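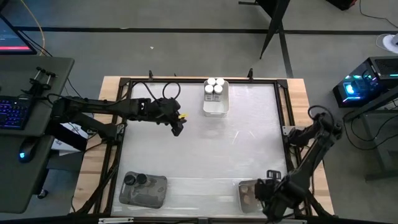
By the Tereck product desk, 1/4/23

Shop > Storage > Small Bins and Trays > Tereck Sorting Set

New in | Bins | Trays | Jars & Bottles | Spares | Contact

Tereck Sorting Set

We've been fans of this set since the first samples came into our Prirkville store in March. It's a translucent white bin with gray trays to go with it, and it does one job very well: it keeps small containers upright and where you left them.

The bin is the piece people fall for. Four white-capped bottles fit snugly in it, two by two, with the caps facing up so you can lift out whichever one you want. The plastic lets enough light through that you can see there's something inside without picking it up - lovely on a high shelf.

The larger tray has molded wells. Two black-lidded jars sit side by side in one corner of ours, and there's plenty of room left for more. Round, flat items do well in the smaller tray (we keep a couple of brown discs in there) and they come out easily with one hand.

A pale, smooth tabletop suits the set nicely. The gray trays show up clearly against white, so you can find the right one at a glance, and crumbs or drips have no place to hide!

Good to know

Bin: 195 mm long, sold singly or as a pack of 2
Large tray: 394 mm long
Care: warm water and dish soap, no scouring pads
Bottles, jars and lids are sold separately

The trays also fit the Gebreyes drawer runners we stock, if you'd like the whole lot to slide away at the end of the day. Measure your drawer first - the large tray needs its full length plus a little finger room at the front.

Made for us by Iremero in batches of 100. When a batch sells out the next one usually takes a few weeks, and you can ask for an email when it lands. Spare bins and single trays are listed under Spares.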